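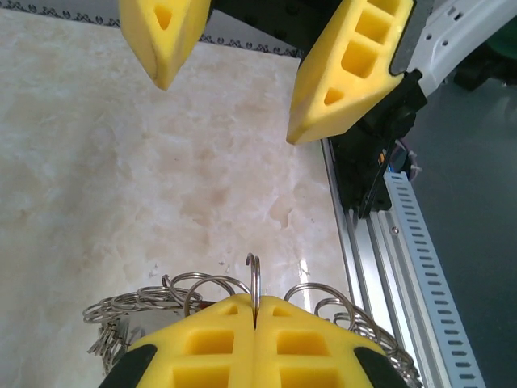 ## Perham Town: who starts at right-back?

**Prolari** 21:10
Enis has to keep the shirt. He's 21, he's quick and he tracks back.

**Shim**
Disagree. He gets caught upfield every week. I'd play him on the wing and bring in a proper defender.

**Prolari**
With what money? We had a gate of 2000 last month and still couldn't pay for a loan. 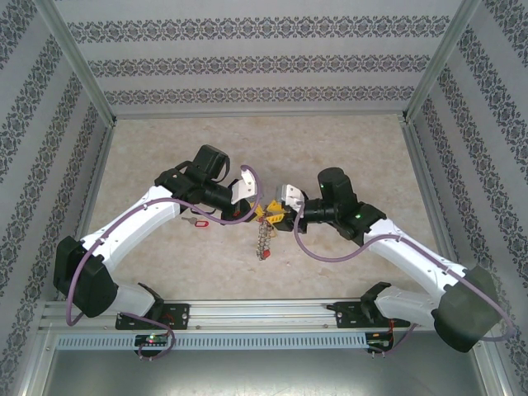
*Two arms, one table*

**backpost10**
Shim's right about the wing. Our number 10 gets no service at all.

**Shim**
Same team on the sheet again though, I bet.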